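# Teleop demos in sim: fridge pick keeps failing at the shelf

**clirnier_dan** wrote:

I'm recording demonstrations in a simulated kitchen for a pick-from-the-fridge task. The door starts open. The arm has to go in, take an item off the shelf and bring it out. 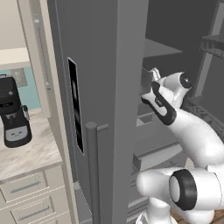
I drive it with a 6-DoF mouse. I have 155 demos recorded and 38 of them are usable. The rest have a wrist or elbow contact with the fridge body. Approaching is fine. Things go wrong once the gripper is inside the compartment and I need to rotate it. Has anyone had better luck with another input device?

---

**puvgate** wrote:

Switch to a leader arm. With a mouse you only command the gripper pose and the IK puts the elbow wherever it likes. In a tight space you need to control the whole arm. I went from throwing out most of my demos to throwing out a few.

---

**swanepoel_k** wrote:

I disagree that it's the device. Look at where the base is. The arm comes up from low on the right and has to bend back left to reach into the shelf. That's an awkward reach with any controller. Move the base first, then decide whether to spend money.

Also, what is your rotation gain? Mine was far too high by default.

---

**clirnier_dan** wrote:

Rotation gain is default, I never touched it. I can't move the base much because the real setup has it fixed in the same spot.

---

**puvgate** wrote:

Then the base argument doesn't help him. If the real one is fixed there, the demos have to be made from there.

---

**swanepoel_k** wrote:

Fair. Then lower the gain and set a preferred elbow posture in the null space. That part is free.

---

**stondari22** wrote:

Don't delete the 117 bad ones yet. A light touch on the shelf that you back out of is useful recovery data. I cut the first part of those episodes and keep the correction. Only drop the ones where the arm gets stuck.

---

**puvgate** wrote:

I wouldn't mix those in. My policy learned to bump the shelf every time.

---

**stondari22** wrote:

Did you cut the part before the contact? If you leave it in, yes, it copies the bump.

---

**clirnier_dan** wrote:

Halved the rotation gain and added the elbow posture. Did 18 new demos tonight and 11 were clean. I'll keep the old ones in a separate folder and try the trimming later. Still pricing a leader arm.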